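Greifen lernen mit der Hand

Wer einem Roboterarm eine neue Aufgabe beibringen will, muss sie ihm meist viele Male vormachen. Bisher lief das bei kleineren Betrieben über ein Steuerpult oder über einen zweiten Arm, den man mitführt. Beides ist teuer und langsam. Der Anbieter Covgate verkauft seit Februar einen anderen Weg: ein Paar Handgreifer, die der Mensch selbst hält und mit denen er die Aufgabe direkt am Tisch ausführt. Das Set heißt Protura und kostet 3.760 Euro, Software für ein Jahr eingeschlossen.

Geliefert werden zwei Greifer, Kabel, Ersatzpolster für die Finger und ein Netzteil. Einen Rechner muss man selbst stellen. Die Einrichtung dauerte bei uns einen Vormittag, den größten Teil davon nahm die Kalibrierung in Anspruch. Die Anleitung liegt auf Englisch und Norwegisch vor, eine deutsche Fassung ist angekündigt.

Åsmund Kvam hat die Mechanik entworfen. Die ersten Muster waren ihm zu schwer, nach 30 Minuten wollte sie keiner mehr halten. »Wir haben dann alles herausgenommen, was nicht tragen muss«, sagt er. Geblieben ist ein Gerät, das man eine Stunde lang benutzen kann, ohne dass die Handgelenke schmerzen. Zwei Stunden sind zu viel.

Babita Joshi arbeitet bei Westerberg, einem Dienstleister für Laborautomation, und nutzt zwei Sets. Ihr Team hat damit bisher 2.233 Vorführungen aufgenommen, vor allem Übergaben von einer Hand in die andere. Die seien am Steuerpult kaum sauber hinzubekommen, sagt sie, mit den Handgreifern gehe es nach etwas Übung. Schwierig blieben dünne und glänzende Teile. Man müsse sie gerade fassen, sonst drehen sie sich zwischen den Fingern weg.

Übergabe und Halten eines Metallteils, dazu der Arbeitstisch mit der weißen Schale
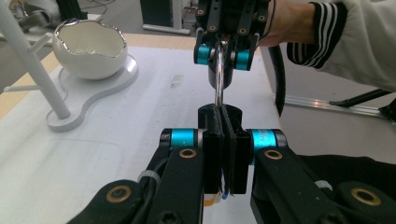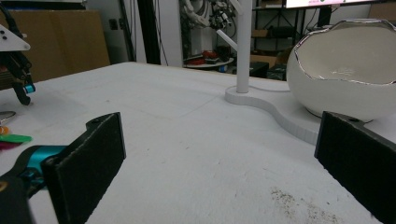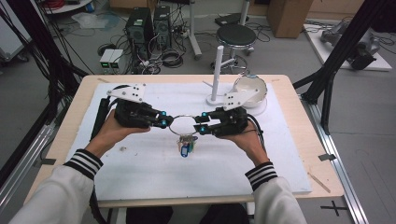
Die Kabel sind der größte Schwachpunkt. Sie führen von den Greifern zum Rechner und geraten bei weiten Bewegungen in den Weg. Eine Funkversion ist nach Angaben von Covgate in Arbeit, einen Termin gibt es nicht. Auch die Fingerpolster nutzen sich ab. Joshi wechselt sie nach einigen Wochen, ein Satz kostet 12 Euro.

An der Software stört vor allem der Export. Wer die Aufnahmen in eigene Programme übernehmen will, muss jede Sitzung einzeln umwandeln. Birger Berge, bei Covgate für den Vertrieb zuständig, verspricht eine Stapelverarbeitung mit dem nächsten Update. Bis dahin hilft ein kleines Skript, das der Support auf Anfrage verschickt.

Für Betriebe, die nur eine einzige, immer gleiche Bewegung brauchen, lohnt sich die Anschaffung kaum. Wer häufig wechselnde Teile hat und ohnehin mit gelernten Abläufen arbeitet, spart mit dem Set Zeit. Covgate verleiht es auch monatsweise, die Kaution wird beim Kauf angerechnet.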